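**FOR IMMEDIATE RELEASE — April**

# Punora opens a repair table for jumpers that people have stopped wearing but won't throw out

Punora, the knitwear mending and laundry workshop run by the family firm Ó Súilleabháin, is opening a public repair table this month for the sort of garment that lives at the bottom of the drawer. The service takes in knitted tops of any age and any make, in any state short of compost, and sends them home folded.

The workshop has mended knitwear for the trade for years, mostly for shops that would prefer their customers didn't know about it. The public table is new. It takes walk-in work every morning from ten until one, and the workshop has set aside 800 places for the first season. Booking is not needed, though patience may be.

The idea came out of a survey. Over the winter, Punora asked 1,000 of its laundry customers what they did with a jumper once the cuffs had gone. The most popular answer was "nothing". The second was "push the sleeves up". A good number said they were keeping it for gardening, and a smaller number, when pressed, admitted that they had no garden.

## What the table does

Cuffs are the main business. They go first on nearly every knitted garment, being the part that meets the washing-up, the bicycle chain and the dog. Ribbing that has lost its spring can often be brought back with a soak and a careful flat dry. Ribbing that has frayed can be caught and bound off again. Where the damage has gone too far, the old cuff is taken off and a new one is knitted on, in a matching yarn if one can be had and in an honourable near miss if it can't.

The table will also take:

- holes at the elbow, up to the size of the elbow
- dropped stitches and pulled threads
- hems that have gone wavy
- necks that have stretched to fit somebody else
- bobbling and lint
- moth damage, provided the moths stay at home

Moth-eaten pieces must arrive in a sealed bag and will be frozen before anyone opens it. The workshop is quite firm on this point. It has a separate freezer for the purpose, clearly labelled after an incident with some peas.

Felted jumpers are another matter. A jumper that has been through a hot wash and come out fit for a toddler cannot be made large again, whatever the internet may have said about hair conditioner. Staff will look at it, nod kindly and suggest a toddler.

## The trouble with black

Black knitwear will have its own hour, from ten until eleven, when the light on the tables is at its best. This is a practical arrangement and no reflection on the characters of people who wear black.

Anyone who has tried to darn a black sleeve on a winter evening will know the problem. The stitches vanish. The hole vanishes too, until the mend is finished and the garment is held up to a window, at which point the hole returns with a friend. Black also comes in more shades than its owners like to think. Punora keeps 81 reels and cones of black yarn and thread, and the match is still wrong more often than anyone would wish. There are brown blacks, blue blacks, a greenish black that turns up in old school jumpers, and a black so flat that it makes all the others look like charcoal.

Then there is lint. Pale fluff that would go unnoticed on oatmeal wool shows up on black like chalk on a board, and every black jumper that comes in will be brushed and rolled before it is mended and again before it leaves. The workshop makes no promise about the journey home, particularly if the journey home involves a cat.

Mending is done on bare wood. The workshop tried cloth-covered tables and found that the cloth shed on to the work. It tried white laminate and found that everyone got a headache. Plain pale timber, well sanded so that it doesn't snag, lets a dark garment lie flat with its edges easy to see, and it wipes down in a moment. It has no other features.

## How it works

Customers bring the garment clean. That sentence appears on the door, on the counter and on the ticket, and it will appear on the ceiling if necessary. A clean jumper shows where the wear is. A jumper that isn't clean shows what its owner had for lunch.

At the counter, the piece is laid out flat with the sleeves brought in and both cuffs turned the same way up. The mender checks one cuff against the other, and customers are often surprised by the difference. People lean on one arm, or write with it, or wear a watch on it, and the sleeve keeps a record. A price is agreed there and then and written on the ticket. If the mender finds something worse halfway through, work stops until the customer has been rung.

Small jobs are done while people wait, on chairs that were chosen to discourage very long waits. Larger ones go on the shelf and come back within 2 weeks. Finished garments are pressed lightly, if pressing suits them, and folded in thirds. They are never put on hangers. Punora regards the hanger as the leading cause of shoulders, by which it means the small pointed ones that appear at the top of a jumper and belong to no human being.

Prices begin at the cost of a decent sandwich for a single pulled thread and rise to the cost of a decent lunch for a new pair of cuffs. The full list is on the counter. Cuffs are priced by the pair, and customers asking for only one will be asked whether they are sure.

## A partner for the yarn, and another for the shelves

Yarn for the table comes from Trimov, a small supplier of mill ends and discontinued colours. Its stock is made up of what was left when somebody else's order was finished, which suits mending very well. A jumper bought years ago needs a colour that went out of the shops years ago, and a few metres of it will do. Customers who still have the little card of spare yarn that came with the garment are asked to bring it. Customers who threw the card away on the first day are in the majority and will be treated the same as everyone else.

The shelving and drawers were fitted by Skenia, which builds storage for workrooms. Each shelf is deep enough for a folded jumper and no deeper, so that nothing can be put behind anything. Punora asked for this after clearing out its old cupboard and finding a cardigan with a ticket so faded that the owner could not be traced. The cardigan has been mended. It is at the counter, should anyone recognise it, and it is a 38-inch chest in a shade best described as mustard with regrets.

## Learning to do it at home

The repair table will run a short class each afternoon during the first month, teaching the two jobs that come up most: catching a dropped stitch and tidying a frayed cuff. Each class lasts an hour. Needles and yarn are supplied. Those attending should bring a jumper they don't mind making slightly worse.

The workshop is aware that teaching people to mend may reduce the number who pay to have it done. It has looked into the matter and found that most people who take a mending class go home full of purpose, put the jumper on a chair, and bring it to the counter in the autumn.

For those who would like to start sooner, the menders offer some general advice. Wash knitwear less often, and cooler than you think. Dry it flat, on a towel, away from the radiator, with the sleeves laid out straight and the ribbing patted back into shape while it is damp. Turn a cuff inside out now and then and look at the edge. A loose end found early takes a minute to deal with. Don't cut it. The menders would like that last part printed larger, but this is a press release and there is a house style.

## Visiting

The repair table is at the front of the Punora workshop, through the door marked "Laundry", past the laundry. It is open from ten until one, with classes at three. Bags are provided for the trip home, and the workshop would be glad to have them back.

Members of the press are welcome to visit during opening hours and may bring a garment. They will be charged for it.

**ENDS**

**Notes to editors**

Punora is a trading name of Ó Súilleabháin and carries out laundry, knitwear repair and re-cuffing for shops and private customers. The fada marks in the company name should be kept, please, all three of them.

Enquiries should be made at the workshop counter before one o'clock. 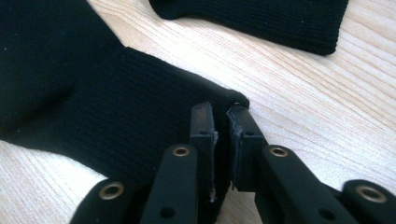
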